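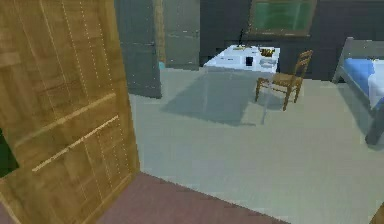 Bring back the boring Sunday ride

Our cycling club has over 100 members and, as far as I can tell, 100 training plans. Ask anyone along for a spin to Kershaw and you'll hear that it's a recovery day, or a threshold day, or that the coach wants cadence work.

I blame the Brastovel Classic. It used to be a pleasant local race with a sausage at the end. Then Recep Aksoy came seventh in January and started weighing his porridge, and the rest of us followed like sheep in lycra.

Tanvir Gamage tells me he has ridden 1240 kilometres indoors this season. He lives 2 kilometres from the best coast road in the state. I asked what the view was like and he said the numbers were good.

I'm no better – I own the heart rate strap. But I'd like one ride a week where the slowest person picks the pace and the fastest one buys the coffee. Valquíria Peixoto has already said yes, on the condition that it doesn't count as training. We leave at 7.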